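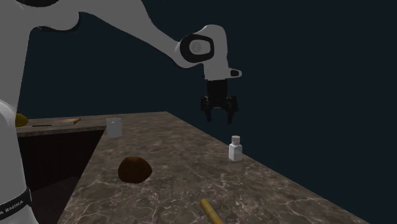 The Windham shared workshop has a kitchen project on the go, and I've been roped into it since September, so I suppose it falls to me to write the update. We've been building a simulated kitchen for an arm to practise in before anyone lets the real thing near the tea things. The whole build lives on one second-hand computer under Chalerm Intarasuk's bench (the fan sounds like a hairdryer, bring earplugs).

The job this month is the salt. Pick it up, move it along the worktop, put it down the right way up. Easy! Except that a salt shaker is a tall little thing with flat sides, and if one finger touches it before the other then over it goes, and now you've got a completely different problem, with the thing lying at whatever angle it fancies.

Natalia Cisneros wrote the routine that works out where the fingers should close, and she's run it 1,150 times so far, mostly overnight. I've been doing the much less clever job of going through the misses and sorting them into folders. My folders are called "knocked it", "missed it" and "no idea", and Natalia would like me to come up with better names.
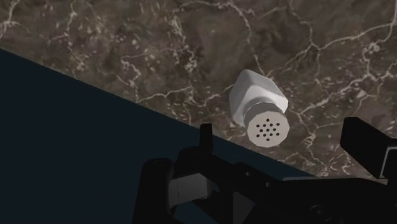 Fallen shakers are where most of my evenings have gone. The first version only knew how to come straight down on something standing up, so anything on its side got the same treatment, and you'd see the gripper close on thin air or shove the poor thing towards the edge. Now there's a second routine which looks at which way the cap is pointing and turns the wrist before going in. It takes 13 seconds longer than I'd like. Chalerm reckons we can get that down by cutting out a pause he put in ages ago and forgot about.

We also had a long argument about friction. I'd set the worktop far too slippery, copied from some old file of mine, and everything slid as if the stone had been buttered. Ketsara Srisuk spotted it in two minutes flat after I'd spent a whole weekend blaming the gripper. She's since redone the weights of all the props on her kitchen scales at home, so the shaker now weighs what her own one weighs, half full. Whether half full is right is still being debated in the group chat, and I've muted it.

Next up is getting the arm to choose for itself which of the two routines it needs. At the moment one of us has to tell it, and that's a bit of a cheat. Sakda Saengthong has a plan involving a small side program he's called Plulteck (don't ask me how it's pronounced, he changes it every time) and he wants to try it out on the other bits and pieces on the counter once the salt is behaving.

If you fancy having a go, we're in the back room at Windham from 7 in the evening. There are 15 chairs and we've never filled them. You don't need to know any programming, because there's plenty of sorting to do and I'd be very glad to hand over the "no idea" folder. Bring a laptop if you've got one, and a mug either way.

Recent items
Ongart motor boards: who still wants one?
Delphine Abernathy's curtain opener, part 2
Plindside repair evening moves to the big table
Laser cutter back in use
Spare keys for the side door

Contact us | © Windham Shared Workshop | Back to top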